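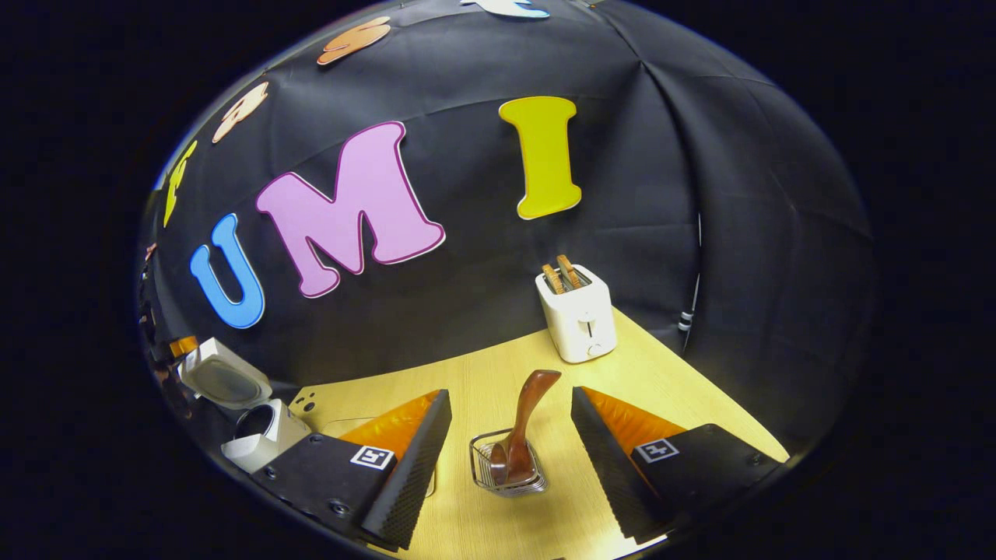
Bright letters on a black cloth backdrop

How does a street parade get made?

Months before the drums start, somebody has a big idea! Maybe it's a giant fish, or a whole town made of paper. The Keogh parade is in June, but its makers begin in winter, drawing and cutting and gluing (so much gluing!).

Then comes the money. Costumes, paint and lorries cost a lot, so the makers ask the council and local shops to help. Last time they raised 2,000 pounds and 50 dancers joined in. Could you be one?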